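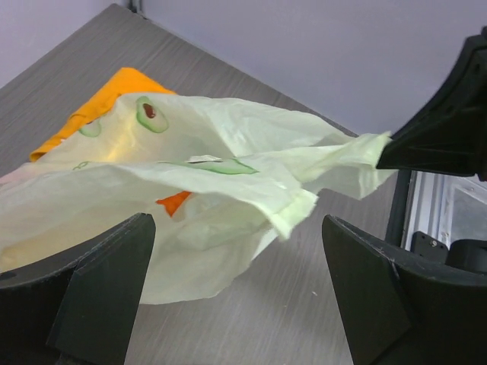

Thin, pale green-white and crinkled, over a gray surface.

Judit Erdős keeps hers in a drawer. Eighty at last count, folded into triangles, the way her mother did it. Most went out for vegetables once and came home again.

In November her town starts charging for the thin ones at the market. Not much. Enough to grumble over. Gyula Szénási sells peppers and goes through 1,000 in a good week – paper tears, he says, and wet lettuce goes right thru it.

Ildikó Halász, two stalls down, switched to net bags five years ago. Lost a few customers. Got most of them back by spring, she says, and some even wash thier bags.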